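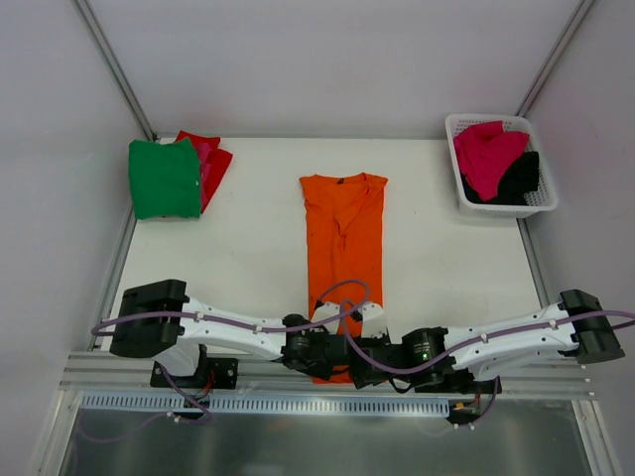 Folding talk, notes for the second half
Godell evening class, 07/02/2018

Start with the T-shirt. Ask who folds lengthwise first and who folds the sleeves in first. Let them argue for a minute, then move on.

My own view, and say it plainly: I don't believe most of what gets claimed for folding methods. I have read that the right fold saves a third of a drawer. A third of which drawer? Nobody gives the measurements. Ask for them.

Long strip first, then fold the strip up from the hem. Collar at the far end. I do teach this one. It's quick and a child can do it. It does not stop creases. Cotton creases where you bend it, and a tight fold bends it more.

Point at the green shirt on the pile. Slightly rumpled edges. Would anyone here refold that? Hands up. Then ask the ones with hands up how long they spend on laundry in a week. Wait for the answer.

Stack or file? The filing people say you can see every shirt at once. Fine, if the drawer is full. Take out four shirts and the rest fall over. Seraina Wallner swears by dividers. She may be right, but now you have bought dividers.

Red under green: you can still find the red one by its edge. A short stack works. I get doubtful past six or seven shirts, when you pull from the bottom and redo the lot.

The basket. Pink and black in together, in a heap. Someone will ask about sorting by color before folding. I see no point at this stage. Sort by who wears it, or by shelf. Color is a washing question.

Skip the Hoshino slide if we are running late. It's the one with the 61 ways to fold a shirt, and I would be surprised if ten of them were different – same fold, new name.

Engelbert Hauser will bring up folding boards. Be polite. Ask him to time himself with and without, five shirts each, and write both numbers on the board before anyone comments.

Handout is on the chair by the door. Questions, then the towels.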